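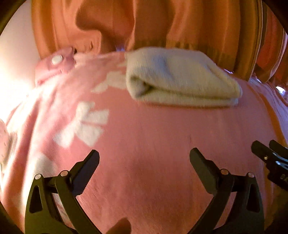

4. Recording soft-goods episodes with two handheld grippers

This section covers recording with the Nellar handheld pair on cloth items: socks, cuffs, washcloths, small towels and similar. Read Section 3 (Charging, pairing and calibration) first. Rigid objects are covered in Section 5.

Soft items need more care than rigid ones. A cup looks much the same each time it is set down. A knit item or a towel does not, and the learning system has to see many starting shapes before it can cope with a new one.

4.1 Before you start

You will need:

Two Nellar grippers, left and right, both charged above half
The base station, switched on and within sight of the work area
Item cards for the session, printed or on the tablet
The items on the cards, and a bag or box to keep them together
A lens cloth

Sessions may be recorded on a table, a bed, a sofa or any other surface where people normally handle laundry. Leave the surface the way it usually is. Patterned covers, wrinkles, curtains and daylight from a window are all acceptable and do not need to be removed. What must be removed is anything with a name, an address or a face on it: mail, photographs, pill bottles, open screens.

Note: Do not swap the surface cover in the middle of a session. If it has to be changed, close the session and open a new one.

4.2 Setting up the work area

1. Stand or sit where you can reach the whole item with both arms without leaning. Mark your position if you plan to come back to it after a break.

2. Check the light. Bright windows at the side are fine. If the window is directly behind the item and the live view on the tablet shows the item as a dark shape, turn a quarter turn and check again.

3. Wipe both lenses. Lint collects on them faster during cloth work than during any other kind of session.

4. Hold both grippers over the surface with the fingers fully open. On each live view you should see both fingertips of that gripper at the bottom of the picture. The corners will be black. This is normal for the wide lens and is corrected in processing.

5. Squeeze each trigger fully three times. The width bar on the tablet should go to zero each time and return to full. If it stops short of zero, clean the fingertips and repeat. If it still stops short, go back to Section 3.6.

6. Tap New Session and choose Soft Goods. Enter the item code from the card, the surface type and your operator initials.

Caution: The finger linkages can pinch skin. Keep your other hand, loose sleeves and jewelry away from the pivots while squeezing the trigger. Do not let children or pets near the grippers during recording.

4.3 Placing the item

The starting shape is chosen by the item card, and the cards are shuffled by the tablet. Follow the card even when it repeats a shape you have just recorded.

FLAT: Item laid out, no layers turned over. Small wrinkles are allowed.

FOLDED: Item folded or rolled once or more, resting on the surface. Turn it to a new angle for each episode.

DROPPED: Item let go from chest height. Leave it exactly as it lands, unless it lands off the surface.

BUNCHED: Item squeezed into a heap with both hands and set down.

Place the item with your hands or with the grippers while the tablet shows Idle. Then take the grippers back to the start pose, fingers open, tips above the surface and clear of the item. Hold still until the tone.

4.4 Recording an episode

1. Press the thumb button on the right gripper. The tone sounds and recording begins on both grippers together.

2. Wait for a slow count of two. The first still seconds are used to line up the two recordings.

3. Move the first gripper in with the fingers open. Approach from whichever side gives a clear hold. Let the lens see the place you are going to grip before the fingers reach it.

4. Close on the cloth. Take enough material that it gathers between the tips, and squeeze until you feel firm resistance. A hold by the very ends of the tips tends to slip once the item is lifted.

5. Bring in the second gripper. Keep it to one side of the first so that neither lens is blocked for long. It is fine for one gripper to show up in the other gripper's view, and a hand may show as well.

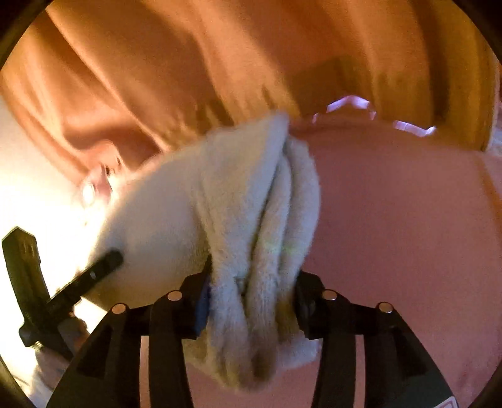
6. Carry out the task on the card (lift, unfold, fold in half, turn over, hand across). Move at an even speed, a little slower than you would with bare hands.

7. Put the item down, open both grippers and draw them back to the start pose.

8. Wait for a slow count of two, then press the thumb button again. The tone sounds twice.

9. On the tablet, tap Done, Partial or Failed. See 4.5.

If a grip slips, do not stop. Go back in and try again in the same episode. A slip followed by a second grip is useful to the learning system, which otherwise never sees how to recover. Stop only for the reasons given in 4.6.

Note: Never help with a bare finger. If the item cannot be moved without one, finish the episode and mark it Failed.

4.5 Marking the result

Done means the item ended up as the card describes, even if it took more than one attempt. Partial means the item changed in the right direction but did not get all the way there, for example one fold made out of two. Failed means no real change, or a change the wrong way.

Mark what happened and go on. There is no target for the share of Done episodes, and operators are not compared on it. During the first Vonance collection, a batch of 237 episodes had to be reviewed by hand after every one of them came in marked Done. Siebe Wouters found that close to a third should have been Partial.

The comment field is optional. Short comments are best: "label caught in left tip", "two layers gripped", "phone rang". Do not put names in it.

4.6 When to stop and discard

Hold the thumb button down for three seconds to discard the current episode. Do this if:

a person's face comes into view of either lens
someone else touches the item
a gripper loses its tracking light (blinking amber)
the item falls where you cannot reach it from your position
you drop or knock a gripper

After a drop or a hard knock, repeat step 5 of 4.2 before going on. A bent linkage can look fine and still report the wrong width.

Discarded episodes are deleted from the grippers at once and can't be brought back. The episode number is not used again, so gaps in the numbering are expected.

4.7 Breaks and session length

Each gripper gets heavy when held out over a low surface. Take a break after every 40 episodes or sooner. Set the grippers down on their sides, never on the fingertips, with the lenses facing away from the sun.

The tablet closes a session by itself after 15 minutes without an episode. Reopening it keeps the same item code but asks for the surface type again.

4.8 Uploading

1. Put both grippers in the base station. Wait for both lights to turn steady green.

2. Tap Upload on the tablet and pick the session. Left and right recordings are sent as a pair. If only one side is listed, take the other gripper out, wait ten seconds and put it back.

3. Leave the base station powered until the tablet shows Complete. Large sessions can be left overnight.

4. Check that the episode count on the tablet matches the count on the Wollilon server page. If the two differ, do not clear the grippers. Write to Maysoun Obeidat with the session code.

5. Once the counts match, tap Clear on the tablet.

4.9 Common problems

Tips stick to the cloth after opening. Knit loops are caught on the serrated edge. Open fully and turn the wrist a little. Do not pull. Brush the serrations before the next episode.

Width bar jumps while the gripper is still. Lint in a pivot. Use the soft brush from the case and work the trigger ten times. Do not oil the pivots, as oil marks the items.

Live view is washed out on one side. The window is brighter than the lens can handle. This can be left alone as long as the item itself can be seen clearly.

Left and right recordings do not line up. One of the still counts was cut short. The session can usually be saved if at least one of the two counts in each episode is complete. Send it in as it is.

Tablet says "Item code already full". The item has reached its limit in the set. Pick the next card. The cloth set closed last October at 2,449 episodes, and some items were heavily over-recorded before the limit was added.

4.10 Care of the items

Do not iron or starch items between sessions. Ordinary washing is allowed and should be logged under Item History with the month. An item that has lost its shape stays in the set under the same code. An item that has torn gets a new code with the letter T added.

Changes to the item cards are handled by Annelies Van den Broek. For replacement fingertips, quote the part number inside the lid of the case.

Continue with Section 5 for rigid objects, or Section 7 if you are recording with one gripper only.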